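Print this page | E-mail this page

Two-Arm Bagging Cell: Set-Up and Care Guide
Section 4: Mounting, cabling and the first bagging run
Written by Amrit Robichaud, Petville workshop
Last revised 1st October

If you've come straight from Section 3, your enclosure is standing, the wallpaper is up and the power supply is sitting somewhere safe with its switch off. Leave it off for now. I know it's tempting to plug everything in and watch the arms twitch, but the next half hour is all wrenches, and I like my fingers!

4.1 Mounting the arms

1. Lay the aluminum rail along the front edge of the table and snug it up against the two corner posts. Don't fully tighten it yet.

2. Slide the T-nuts into the slots before you bring the base plates anywhere near. I forgot this on the Lamthorpe cell and had to take half the front off again.

3. Set the left base plate down, start all the bolts by hand, then tighten them a little at a time, going corner to corner. Same again on the right.

4. Lift each arm onto its plate with the elbow folded. Get a second person for this if you can (my sister holds, I bolt, we argue).

5. Push each arm gently side to side from the elbow. If the plate rocks, fix it now. A loose base looks exactly like bad calibration later on, and you'll spend an evening chasing the wrong thing.

Note: the bolts want another check after the first 15 hours of running. Mine always take a tiny bit more.

4.2 Cables and control boards

1. Each base gets its own small control board. Keep the boards low and close to the base, clear of the vent grille, so the wires stay short.

2. Red to plus, black to minus. Check it twice, then go get a coffee and check it once more.

3. Run the cable up the outside of each arm and leave a loop at the elbow and another near the gripper. The loops should look too big. With the power still off, move the arm by hand through its whole reach, and if a loop goes tight anywhere, give it more slack.

4. The thick corrugated cable needs a wide, lazy curve back past the shoulder. Don't strap it to the upper link. I did, in March, and it pulled the connector out of the gripper in the middle of a run.

5. Switch on. You want a green light on both boards. If one stays dark, switch off and reseat its plug before you try anything fancier.

CAUTION: Keep your hands out of the enclosure whenever the power is on. The arms will move to their rest pose at start-up, and they don't wait for you.

4.3 Teaching the bag position

I use the Komorari settings file as a starting point because it's slow and forgiving. Load that, then:

1. Put the mat down flat and smooth out any ripples from the middle outward.

2. Stand a gift bag upright between the arms with its handles up. Open the mouth as wide as it'll go without tearing the corners.

3. Bring the left gripper to the top edge of the bag. Its job is to steady things, so stop as soon as the paper starts to move and save that point.

4. Bring the right gripper in with a packet, high first, then over, then down. Save all three points. If you skip the high one, the arm will take a shortcut straight through a handle.

5. Set the speed to 122 and run the sequence with one light packet before you try a full bag.

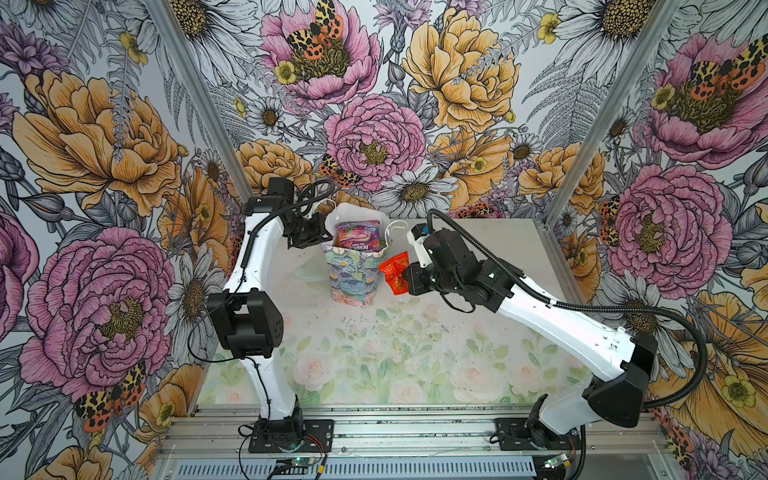 Shiny wrappers are the fussy ones. They slide between the fingers if you grab too near the crimped end, so aim for the middle of the packet and bump the grip up to 700. Go higher and you'll crush whatever's inside, and guess who gets to clean that up. Bigger snack packages go in first, candy after.

4.4 Cleaning and regular care

1. Power off, then brush crumbs off the mat toward you. Please don't blow them, they end up in the rail slots and the grille.

2. Wipe the back of the table with a barely damp cloth. Keep it well away from the boards.

3. Look over both cable loops for rubbing, especially at the elbow.

4. Swap the finger pads after up to 2,000 picks, sooner if they've gone glossy. I order mine from Baláž, and they come in pairs, so do both sides together.

5. Rerun the one-packet test from 4.3. If the packet lands on the rim of the bag, teach the "over" point again and leave the others alone.

Spare parts and part numbers are in Section 5.

We use cookies to remember your settings on this site. Accept | Manage cookies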